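Teaching Hands: Our Kitchen Table Project
Robotics Club project report, by Mehwish Awan

We started this project in the autumn with a question that sounded very easy: could we teach a robot to lay and clear a table? Most of us had built wheeled robots before (mine is called Nicholas and mainly drives into skirting boards), so we were used to motors, sensors and a lot of crossing of fingers. None of us had tried anything that had to pick up a spoon.

Spoons are surprisingly hard! They are thin, they are shiny, and when they lie flat there is hardly anything to get hold of. A wooden block is much kinder. Our first plan was to write down every movement as a list of steps, and we spent two Saturday sessions doing exactly that. The list worked in our simulator, Kotell, as long as the spoon was always in the same place. Move it a finger's width and the whole thing fell apart.

So we changed our approach and decided to show the task. You hold a gripper in each hand, do the job yourself, and the recordings become the examples that the program learns from. We called this part of the project Bridura, after a long argument about names that I lost.

Each person had to record 10 runs. A run meant starting with the cutlery spread out on the table, picking up the pieces and putting them into the holder. We wrote a few rules for ourselves after the first messy afternoon:

Keep the cloth on the table, wrinkles and all.
Change where the pieces lie before every run.
Go slowly near the holder.
If you drop something, carry on and pick it up again.

The last rule caused the most discussion. I wanted to throw away every run with a mistake in it, but the others thought the program should see how a person recovers from one. We kept them in, and I now think they were right.

Using the grippers feels odd at first — a bit like eating with someone else's hands. You can't feel how hard you are squeezing, so you learn to watch the pads and the handle closely. 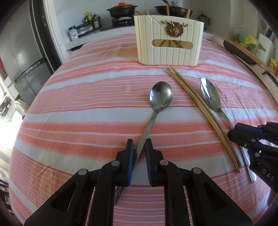

Chopsticks were my favourite. When they lie side by side you have to choose between taking them together or nudging them apart, and we all did it differently. I always went for the pair. It made our recordings less tidy, but it also gave us plenty to talk about when we looked through them in December.

For training we used 30 runs and kept the others back for testing. I was in charge of labelling, which took far longer than I had planned, mostly on account of my file names. Next time I will agree on the names before anyone records anything.

We haven't finished. The program still mixes up the two ends of a spoon when the light is strong, and we want to try a plain cloth to see if the stripes make any difference. After that comes Dreravier, our plan for doing the same task with plates and cups. I have already asked for plastic ones.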